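Small Grips, Heavy Drives

Dirnia's bench compares two-finger grippers on computer assembly, where memory latches and drive caddies call for different stroke and force. Clearance comes first: finger width matters less than the linkage behind it.

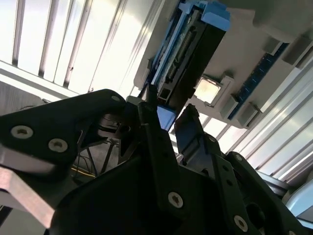

Narrow fingers

The Wurlow tips were rated on reach into a socket — 304 trials, with the wrist camera as the only guide. Parts stood upright on a gray board,

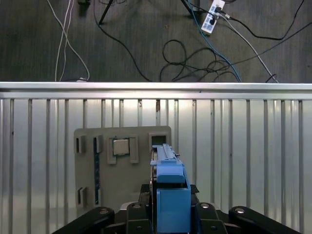 and approach angle was reset after each run. Of the 304, 279 ended within tolerance.

Metal fingers

Drives need force held over a longer edge. The controller, Zotden release 2, logged about 1,350 force readings per grasp. 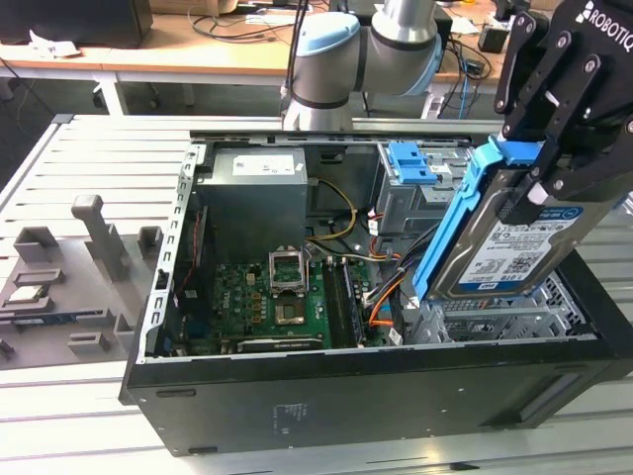

A Robotiq gripper holds a 1.0TB drive in its blue caddy.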